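Why Does a Laundry Basket Have Holes?

Clothes hold water. Sweat, rain and damp towels all leave moisture between the threads of a fabric. If damp cloth sits in a closed box, the moisture stays there, and tiny living things called mold can start to grow. Mold makes the musty smell of a forgotten gym bag.

Slots in the sides and floor of a basket let air pass through. Moving air carries water away as vapor, a gas too thin to see. This process is called evaporation.

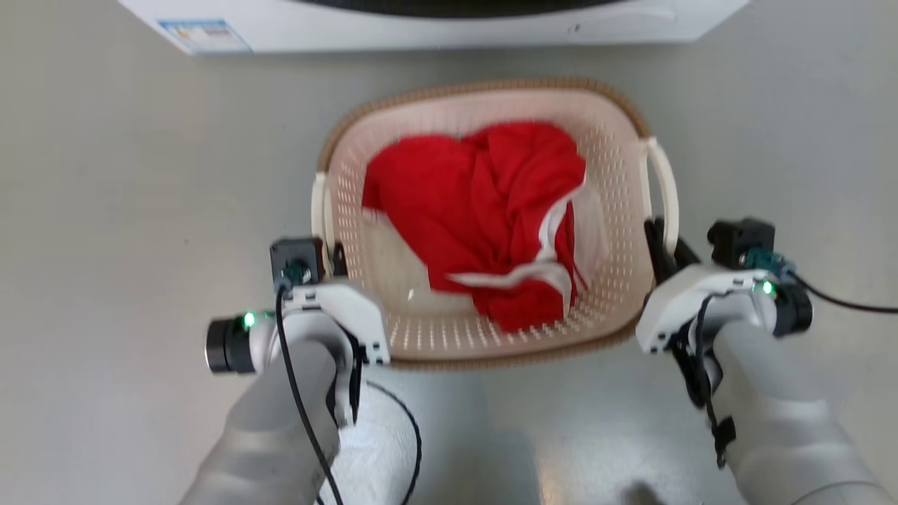 Packing matters too. A shirt in a heap dries slowly – its folds trap damp air inside. Spread out, the same shirt has more surface touching the air.

Many baskets are made of plastic. It does not soak up water, and it can be wiped clean. Handles at the two ends share the load between your arms.

Try it: wet two identical washcloths and squeeze them out. Crumple one and lay the other flat on a rack. Feel both after 8 hours. Write down which one is drier.

Text: Siiri Heiskanen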